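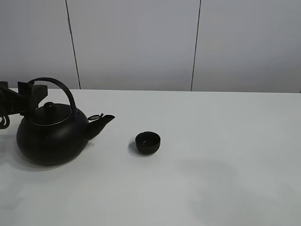
Volume 9, page 48

Teapots and the people who have to pour them
Notes for the Markcombe talk, Urho Peltonen

(Start when the kettle at the back has gone quiet. Last time I began over the top of it and the first two rows heard everything and the rest heard steam.)

Good evening, and thank you for having me back. I was here in May with my milk jugs, and a few of you were kind enough to say you'd come again if I talked about something you own more than one of. So, teapots! I have 87 of them at home, and before you ask, no, I don't use them all, and yes, my sister has views.

The one on the screen is my favourite sort to talk about. It's round and squat and black, with a matte finish, and there's a little cup waiting by the spout. Have a look at the handle. See how tall it is? It goes right up and over the lid in one thin arc. Most of us grew up with a handle on the back, like a big ear, and the two pour quite differently.

(Pick up the brown pot from the table, the back-handled one. Then the Koskela. Do it slowly, people like to see the wrist.)

With the handle on the back, all the weight hangs out in front of your hand. A full pot for six is a proper lump, and your wrist is doing the lifting and the tipping both at once. My grandmother used to put her other hand on the lid, and I think half of that was to keep the lid on and the other half was to stop the whole thing nosediving into the sugar.

With the handle over the top, the weight hangs underneath you, like a bucket. Lifting it is lovely. Tipping it is where you have to learn something, and I'll admit I poured tea into a good many saucers before I got the knack. What you do is hold a bit further back along the arch than feels natural, and let the pot swing forward by itself. Don't force it. If you grip right at the top and twist, you get a glug and then a dribble, and the dribble goes down the outside of the spout and onto the cloth.

(Let someone from the front have a go here. WATER, not tea. Towel is in the blue bag.)

The other thing about a tall arch is your knuckles. I had a pot from Tinlow years ago, very handsome, with an arch so low that you couldn't get the lid off without tilting it sideways, and every time I filled it I steamed my own fingers. A good high one gives you room for the knob on the lid, room for your hand, and room to get the kettle in. If you're buying second-hand, put your whole fist through the gap in the shop. You'll look daft but you'll be glad of it.

Now spouts. Look where this one starts, down low on the body, and then it narrows as it climbs. I like a low start because tea leaves a low spout long after a high one has given up, so you aren't turning the pot nearly upside down for the last cup. The price is that you get more leaves in it, if you use loose. Then near the tip there's a small flap. I've got one pot with a flap and I go back and forth on it. It's meant to keep the heat in, so the shop told me, and perhaps it does, but mine sticks when it hasn't been cleaned and then flies open all at once. Keep an old toothbrush by the sink.

(If they laugh at the toothbrush, tell the story about the Prakon stall. If not, skip it, it's long.)

The cup. No handle, straight sides opening out just slightly, and small. I used to think small cups were fussy. Then I measured my own teapot, the one I use every day, and it holds 600 millilitres, and I was getting two enormous mugs out of it, and the second one was always stewed. Now I pour little cups and go back for more, and the tea's hot each time. With no handle, leave a good finger's width at the top or you'll have nowhere to hold it.

And a word on black. Black pots are wonderful for hiding tea stains and dreadful for showing limescale. We have hard water at home, so mine get a white tidemark round the lid if I'm lazy. Warm water and a splash of vinegar, leave it while you do the crossword, rinse it twice. Not on cast iron though, please! Cast iron gets plain hot water and a dry cloth, and leave the lid off overnight.

(Break for tea. Half past seven if we've kept to time. After the break: lids that fall off, chipped spouts, the two pots from Koskela with the same lid. Ask whoever has brought their own to put it on the long table with a name under it.)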